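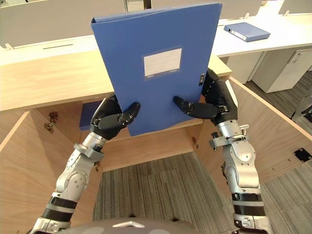
Forums > Football > Rules and Officiating

Onside kick touched before 10 yards, who gets the ball?

Sondevdale Rec League, adult 11-man, high school rules. We kicked onside from our 40. The ball had gone 3 yards when one of their front line reached forward and muffed it. Our player fell on it at our 45. Referee gave it to the receiving team because it never traveled 10. Is that correct?
Posted by endzone_shao, 6 November 2024

Filed under: kickoffs, free kicks, muffs
56 views | 2 replies | 0 shares

Badar
Incorrect ruling. The kicking team may recover a free kick once it has touched the ground and gone 10 yards, or once the receiving team has touched it. The second condition has no distance requirement, with an exception if the receiver was blocked into the ball or the ball was batted into him by your side. Assuming neither happened, it is your ball, first and 10, at the spot of recovery. You could not have advanced it. A muff is not possession, so the play is dead when your player secures the ball.

Check whether your league has a local rule. Ours changed its kickoff rules in October and the printed sheet is out of date.
15 found this helpful

Bodau
I thought it had to go 10 no matter what. We always played it that way. Did you ask for a conference? You need a timeout left for that, and it has to be before the next snap.
2 found this helpful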